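Starting a singing group for people who don't think they can sing

Posted in Music & Hobbies by Katherine Pacheco, 13 February 2022

Hi everyone, I've been reading this site for ages and finally have something to ask. I'd like to start a small weekly singing group in Astadmont for grown-ups who were told as kids to stand at the back and mouth the words. I was one of them myself (my third-grade teacher, bless her, had very firm opinions) and it took me until my forties to open my mouth in public again.

I have a room I can use in the evenings, with a brick wall and a table, and a little black speaker for backing tracks. I've saved up $600 to get us going. What I don't have is any training. I can hold a tune and I play a bit of piano, badly. My worries are mostly about the first night. Do I hand out sheet music? Half of the people who've shown interest can't read it, and neither could I until recently. Do I ask people what part they sing? And how do you warm up a group without everybody feeling silly?

I'd also love to know what a fair price is, or whether I should just put a jar by the door. Thank you in advance, and sorry this got so long!

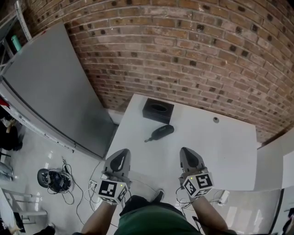
Kamlesh Tyagi

What a lovely idea, Katherine. I ran a group very like this in Neradmont for 3 years before my knees and I moved closer to my daughter, so let me pass on what I can remember.

Leave the sheet music at home for the first month. Teach by ear, one line at a time: you sing it, they sing it back, and you keep going even if it's wobbly. Rounds are your best friend here, because everybody learns the same tune and then all of a sudden you have harmony and people look at each other with great big eyes. I would still print the words in large type.

Please don't ask anyone whether they're a soprano or a bass. It frightens them. Just say "higher voices over here, lower voices over there, and wander across if you get tired." Some of my people wandered every week and it did no harm at all.

For warm-ups, start with something that isn't singing. We yawned, we hummed, we said tongue twisters in the grumpiest voices we could manage. Ten minutes is plenty. And pitch your songs lower than the recordings you know, which are nearly always too high for folks who haven't sung in years.

As for money, we charged by the evening and let people pay what they could, and it covered the tea and the photocopying. Don't spend all of your savings before you see who turns up! I bought a stack of secondhand songbooks in my first week and we sang from them twice.

Clenard

Jar by the door. Also check if you need a license for the songs, depends where you are. Old folk songs are usually fine.

Katherine Pacheco (original poster)

Oh, thank you both, this is so helpful. Kamlesh, I read your part about the higher and lower voices out loud to my husband and he says he'll come now, after telling me for weeks that he absolutely would not. I've been practicing my "sing it back to me" voice on him over the dishes.
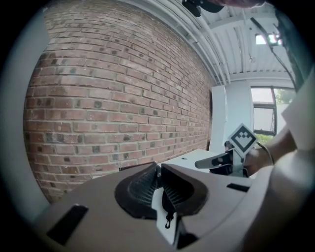 I think I'll open with two rounds and something everybody half knows already, and keep a slow one for the end of the evening. Clenard, I hadn't thought about licenses at all, so I'm going to ask at the library on my next day off. The jar is decided, too. I have a big pickle jar that's been waiting for a purpose.

One more small thing, if anybody is still reading: do you take a break in the middle? I'd like people to have time to chat, but I'm scared they'll put their coats on and slip away home.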